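Old desk calculators, keep or get rid? And what to do about a marked stone table

Posted in: Home office and paperwork

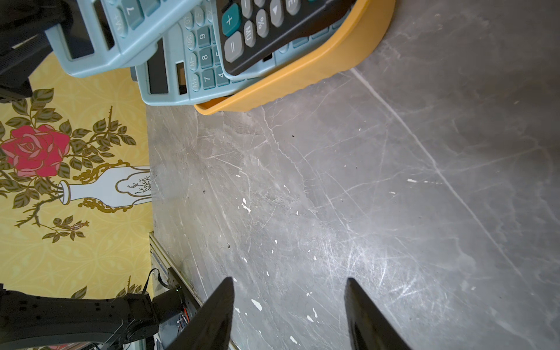 quillfeather
I do the books for two small shops from the back room at home and I'm clearing the whole lot out before the July stocktake. The job has stalled on the calculators. I've used desk ones for years and they have piled up, and for now the pale blue ones and the black one are living in an orange plastic tray on the table. I used to write the totals straight into a ledger and I still check everything by hand before it goes into the spreadsheet. Questions are: is it worth keeping the spares, does anyone still use the GT key, and can anything be done about the table top? It's grey marble with scratches all over it and little white specks of what I take to be paint. I'd like it tidy enough to work at without a cloth on it.

bramble_lane
Keep one blue and the black one, give the rest away. Charity shops near me take calculators if they work. Check them in decent light first as the solar ones can look dead in a dim room.

Tobin70
Depends what you use them for. GT is the one key I would miss. I do rent statements, add each tenant up, press equals, go on to the next, and GT gives me the lot at the end. Saves writing the subtotals on a separate bit of paper and adding those. If you have a calculator with GT on it, don't give that one away.

quillfeather
Thanks both. One of the blue ones has GT and MRC. I never got on with MRC. On mine one press brings the memory up and two presses clears it, and I've lost a morning's figures that way.

Tobin70
Yes, that catches people. Do your M+ as you go, press MRC once at the end, write it down, and only then clear.

ledgerline
I'll disagree with the whole thing. You have a spreadsheet. Put the figures in once and let it add them. Checking by calculator means you are typing every number twice and you can get it wrong either time. I got rid of mine when we moved to Cesow at work and I haven't wanted one since.

bramble_lane
Typing it twice is the check though. If the two totals match you have probably typed it right.

ledgerline
Or you've misread the same invoice twice. A 4 that looks like a 9 will look like a 9 the second time as well.

Tobin70
That happens, but a lot less than hitting the wrong key. I find a mistake by calculator almost every month.

maelysb
MU is the other one worth knowing if you do shop books. The black one has it, next to the percent. It's mark-up. On the one I have you put in the cost, press MU, put in the percentage and press equals, and it gives you the selling price for that margin. Makes differ, so try it with a sum you know the answer to. I put in 70 with a margin of 30 and if it says 100 I know which way it works. Some give you 91, as they just add the percentage on.
Maëlys Bailly

quillfeather
I have had that calculator for years and never pressed MU. Tried it just now and I get 100. One of the shops prices everything on margin and I've been dividing by 0.7 each time.

maelysb
Same sum, so your prices will have been right. Fewer presses now.

ledgerline
A column in the spreadsheet does that for the whole stock list in one go.

quillfeather
It does if the stock list is in a spreadsheet. Theirs is in a notebook.

pennyfold
On the table. Is it definitely marble? Worth finding out before you put anything on it. Marble doesn't like vinegar, lemon or limescale remover, they all leave dull patches which are worse than scratches. For paint spots I'd use warm water with a drop of washing-up liquid, leave a damp cloth on for a while, then lift them with a plastic scraper held flat. An old bank card does it. Don't use a knife.

quillfeather
Sold to us as marble, secondhand from Vanhove when they cleared their showroom. The ceiling was painted before we put the paper up and I think the specks are from then. If it's emulsion will the water method shift it?

pennyfold
Emulsion, most likely yes, though you may need two or three goes. Gloss is harder. If it's gloss, try a bit of white spirit on a spot at the back first and see whether it leaves a mark.

oddjob_Sketau
I wouldn't start with white spirit on stone. If it isn't sealed it can soak in and leave a dark ring. I've seen it on a hearth. Plastic scraper and patience.

pennyfold
That's why I said try it at the back.

oddjob_Sketau
Fair enough. For the scratches, fine ones all over want polishing by somebody with the right pads. I was quoted for a table that size and decided to live with it. A desk mat covers the part you work on.

bramble_lane
Second the mat. Pens skid on bare stone as well, and paper gets cold and limp on it in winter.

quillfeather
I've ordered a mat from Starkden, plain dark grey. The wallpaper is yellow with roses and vases on it so I don't want any more pattern in there.

Tobin70
What are you doing about the tray?

quillfeather
Keeping the tray. It's a good size for the side of the desk and I can see where everything is. One blue and the black one stay in it, with the stapler and the rubber bands.

ledgerline
Two calculators and a spreadsheet.

quillfeather
Yes. One is for when the other is under a pile of invoices.

quillfeather
Update, Tuesday evening. Washing-up liquid and the bank card got most of the specks off. The larger one towards the middle has gone thin but not gone. Leaving the cloth on it overnight. The spare blue calculator is going to my niece for school, unless she needs a scientific one. Does anyone know what they have to take in for year 7?

maelysb
Scientific, at my son's school. Ask before you send it.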